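4. What the student arms learned, and what we think they did not

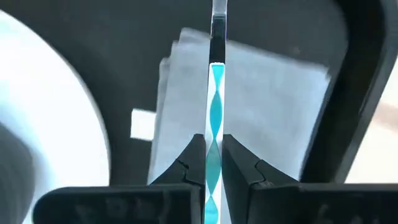 Figure 3. Wrist view during a hold trial with a transparent strip enclosing a blue twisted ribbon. The two fingertips meet the strip at the same height.

4.1 The task and why we distrust the first numbers

The Grultcombe course asks each student team to train a small policy that grasps a thin object, holds it upright, and releases it on command. Over the term the teams logged 2781 attempts. The course report gave a single success rate per team and ranked the teams by it. We were given the logs afterward and asked whether the ranking meant anything. Our answer is that most of it does not, and this section sets out the grounds.

The trouble starts with the definition of success. The grading script, written by an earlier cohort and passed down under the name Zidik, marks an attempt as successful when the gripper reports a nonzero opening after the close command and the arm reaches its hold pose without a fault. Neither condition looks at the object. A gripper that has closed on a strip reports a nonzero opening, but so does a gripper whose fingers stall early for any other reason. The teams knew this. Two of the final reports mention it in a footnote and then use the score anyway, in the abstract.

We rescored a subset by eye. From the full log we drew 1000 attempts at random, without regard to team, and one of us (Usman Zaidi) labeled each from the wrist video alone, with the Zidik result hidden. In 244 of them the script reported a success and the video showed no object between the fingers at the hold pose. We did not find the reverse error often enough to say anything useful about it. A second person should have labeled the same attempts, and did not, so we cannot report agreement between raters. Readers should treat our labels as one careful opinion.

4.2 What the wrist view can and cannot settle

The strip was chosen by the course staff because it is hard to see. Its upper part in Figure 3 is clear, and what shows through it there is mostly background. The lower part carries a blue ribbon whose shape widens and narrows along its length. Staff expected the clear part to defeat a policy that relies on color, and the course handout says as much.

We doubt the strip tests this. A policy that wants to find the object has only to find the blue. The ribbon is the strongest color in the view shown, it is close to the camera, and it continues past the fingertips toward the gripper base. Nothing in the task requires the policy to know where the clear part ends or how it is tilted. A team could ignore the transparent material completely and still place the fingers well, and we suspect that several did. The handout's claim that the task "measures perception of transparent objects" should be dropped until somebody runs it with the ribbon removed.

There is a second problem with reading too much from frames of this kind. A wrist camera moves with the wrist, so during a hold the object stays in nearly the same place in the view while everything behind it changes. In Figure 3 the strip is easy to make out and the papers behind it are blurred. Several team reports present similar frames as evidence of a stable grasp. A single frame shows contact at one moment. It says nothing on whether the strip was slipping slowly, or how hard the fingers were pressing, and the grippers used in the course do not log force. Where we label an attempt as holding, we mean that the strip was between the fingers for the whole of the hold segment in the video. We do not mean that the grasp would have survived a bump.

4.3 The ranking after rescoring

With our labels in place of the script's, the order of the teams changes in the middle and stays much the same at the ends. The team called Afridi remains first. The team that finished last remains last, and its members told us that their arm had a loose wrist joint from July onward, when the practice sessions began. Between those two, the order depends heavily on which attempts happen to fall in the sample. We redrew the sample with replacement many times and the middle teams traded places in most of the draws. We therefore decline to print a corrected ranking. A table with team names in a column would be read as a ranking whatever caption we put on it.

The Afridi result deserves a closer look, both for its size and for the interest it has drawn from other course groups. Their report credits a learned correction step that nudges the fingers just before closing. We asked for the version of the code without that step and ran it on the Brirkcombe bench, a separate setup with the same model of gripper and different lighting. It did worse than the full version. It also did worse than the same reduced version had done on the home bench, which tells us that part of the drop comes from the move and has nothing to do with the correction. The two effects cannot be pulled apart with the runs we have. The correction step may well help. The report says that it "accounts for" the team's lead, and the evidence for that wording is thin.

We also note that Afridi had more bench time than anyone else. Bench slots were booked on a shared sheet, and the team took slots that others had let go. This is not a complaint about their conduct. It does mean that a comparison of methods is partly a comparison of hours, and the course report leaves hours out.

4.4 Objections from the teams

We sent a draft of this section to all the teams and received written replies, which we summarize with their permission. The most common objection was that the script treated everyone alike, so that its errors should cancel. They would cancel if every policy stalled the fingers equally often. The video shows that they do not. Policies that close slowly produce more early stalls, and closing speed was left to the teams.

Another reply argued that labeling from the wrist view is unfair to teams whose camera mount had shifted. We accept this in part. Where the fingertips were out of view for the whole hold segment we discarded the attempt and drew a replacement, and that choice could favor teams with bad mounts if their failures were also the ones we could not see. We checked the discarded attempts against the script's output and saw no obvious pattern, but the script is the thing under question, so the check is weak.

A third reply said that students learn more from building the arm than from the score. We agree, and would be happy to see the score go. As long as it is printed on the first page of the course report, it will be quoted.

4.5 Changes we would ask for

The next run of the course should record the hold segment from a fixed side camera as well as from the wrist, and a person outside the teams should label a sample before the results are released. The strip should be used both with and without its ribbon, in mixed order. Closing speed should be fixed or reported. Bench hours should be reported next to any score. None of this needs new hardware beyond the one camera.

The labels, the sampling script, and the list of discarded attempts are stored with the course logs. The version used for this section is the one dated 9 November 2025. Later versions correct some file names and change no labels.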